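We use cookies to remember your settings. Accept | Manage

Posted 18 Sep 2018 by Lok-yiu Ho

Hello all, I've been given my gran's old breadboard and it's gone ever so dry. Would you oil it or leave it well alone? I'd hate to spoil it!

prillville_pat: Oil it, love - a thin coat, leave it overnight, then wipe it down in the morning.
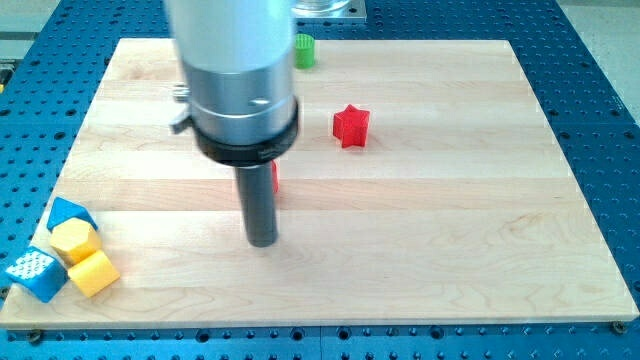 Mine gets a coat every April and it's lasted 25 years so far.

Vastamura: Sorry Pat, I can't agree. Hot water and a good scrub is all mine has ever had.

Lok-yiu Ho: Oh dear, now I'm torn! Might try the back first.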